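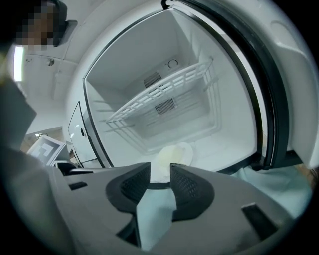
Freezer wipe-down, March 2025

Freezer compartment, with the pale blue cloth. White plastic walls, wire rack, two grilles in the back wall. The Mevier sheet says leave the rack in and wipe round it. I doubt that. Any crumb worth worrying about will be sitting in the steps of the floor, and you can't get a flat hand down there with rods in the way. Sheet also says 100 ml of the Sudano cleaner per go. Seems a lot for one box, and I can't find who came up with it.

Grilles: dry brush only, please, no spray. Same note as in December, and I have no evidence anyone read it then.

Room next. 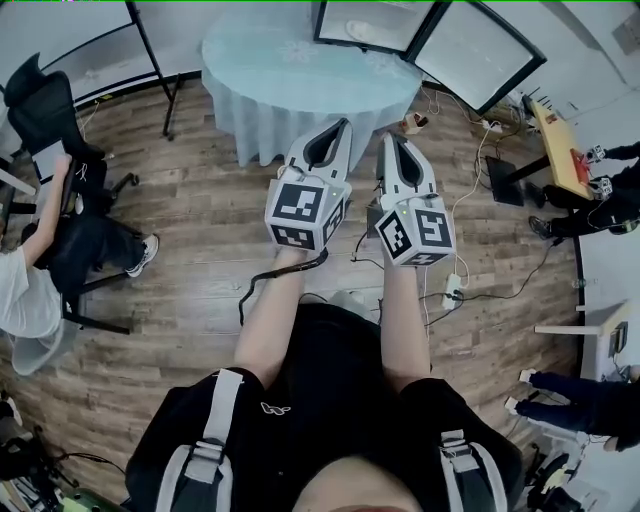 The round table keeps its pale blue cloth for now. It hangs right to the floor, so whoever does the boards has to lift it all the way round or they'll leave a ring of dust – I'd bet on the ring. Wastebasket to be emptied before sweeping. Shoes off the floor by the desk too.

Fonseca wants the whole round down to 171 minutes. Not convinced. The Dirkosow timings it comes from don't include moving chairs, as far as I can tell.

To check: cleaner stock, rack clips, spare cloths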